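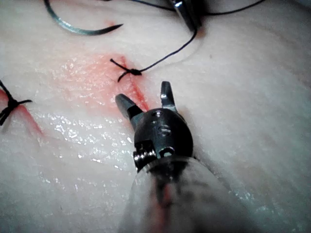

양쪽 턱을 벌린 파지 기구와 봉합 매듭

프릴턴(Prilton) W 시리즈 합성 흡수성 봉합사
공급: 나바레테(Navarrete) 의료소재

제품 개요
W 시리즈는 연부조직의 접합 및 결찰에 사용하는 편조형 합성 흡수성 봉합사이다. 여러 가닥의 필라멘트를 꼬아 만든 뒤 표면을 코팅하여 조직 통과 시 마찰을 줄였다. 개복 및 내시경 수술용 지침기와 함께 사용할 수 있다. 심혈관 조직, 중추신경 조직 및 장기간 장력 유지가 필요한 부위에는 적용하지 않는다.

규격
구조: 편조, 코팅
색상: 보라색, 무염색
굵기(USP): 2-0, 3-0, 4-0
바늘 형상: 환침, 1/2 원형
바늘 길이: 16 mm, 26 mm
바늘 재질: 스테인리스강
멸균 방법: 산화에틸렌 가스
포장 단위: 1상자 6포

바늘 선택
16 mm 바늘은 작업 공간이 좁은 부위에, 26 mm 바늘은 근막과 복막 봉합에 주로 쓰인다. 바늘과 실의 연결부는 압착 방식이며 분리형은 별도 품번으로 주문한다. 무염색 제품은 26 mm 바늘 사양으로만 공급한다.

취급
지침기로 바늘을 잡을 때는 연결부와 바늘 끝을 피하고, 연결부에서 바늘 길이의 1/3에서 1/2 사이를 잡는다. 실의 중간 부분을 기구로 직접 잡으면 필라멘트가 손상되어 인장강도가 떨어질 수 있다. 기구 매듭을 지을 때는 추후 절단할 말단부만 잡는다. 편조사는 단사에 비해 매듭 고정력이 높지만 표준 사각매듭을 기본으로 하며, 추가 매듭 여부는 사용자가 판단한다.
개봉한 제품은 사용하지 않았더라도 재멸균하지 않고 폐기한다.

보관
직사광선과 습기를 피해 실온에서 보관한다. 내포장은 알루미늄 파우치이며, 밀봉부가 들뜨거나 구멍이 난 제품은 사용하지 않는다. 유효기간은 상자 측면과 개별 파우치에 각각 표기되어 있다.

관련 제품
웨스테로(Westero) 단사 비흡수성 봉합사
존댄스(Zondance) 바늘 계수 패드
W 시리즈 분리형 바늘 사양

주문 안내
의료기관 및 등록 대리점에 한하여 판매한다. 최소 주문 수량은 2상자이며 굵기가 다른 품목을 섞어 주문할 수 있다. 토요일에 접수된 주문은 다음 영업일에 출고한다. 파우치를 개봉한 제품은 반품이 불가하며, 포장 불량은 로트 번호가 보이도록 촬영하여 고객지원 창구로 접수한다.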